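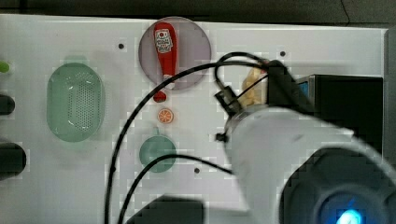
A cup, a plate and a bottle on a white tabletop.

2023-07-10
By the Communications Office, Vulley Community Health

The Wonham family meals program enters its second year this month with 54 households enrolled, up from 42 in February. The program's lead dietitian met with this office to discuss what the first year has shown and what families may expect next.

The program was set up to support parents of children aged two to six who eat a narrow range of foods. "Most of the parents who call us are worried about vegetables," the dietitian said. "We usually begin by asking what time supper is, and who is sitting down for it."

Each household receives four home visits and a telephone call between visits. Staff do not prescribe menus. Parents choose one meal a day to eat together, and children serve themselves from shared dishes. "A child may take only bread for a week," she said. "We ask parents to let that go by without comment, and it is harder than it sounds."

Asked about condiments, she said that families are free to use them. "If a child will try a piece of fish with ketchup on it, then the child has tried fish. We would not take the bottle away."

The first year was not without difficulty. Visits to homes along the Aebischer Road corridor were often cancelled in winter, and evening appointments filled quickly — a second evening has now been added at the Vemura Centre. Parents working shifts also told staff that the printed meal diary took too long to complete. It has been shortened to a single page.

The dietitian said she would like to see grandparents and other caregivers attend more of the visits. "They are often the ones making lunch," she said.

Enrolment for the fall intake is open to residents of Wonham and the surrounding townships. Forms are available at the Vulley front desk, extension 369.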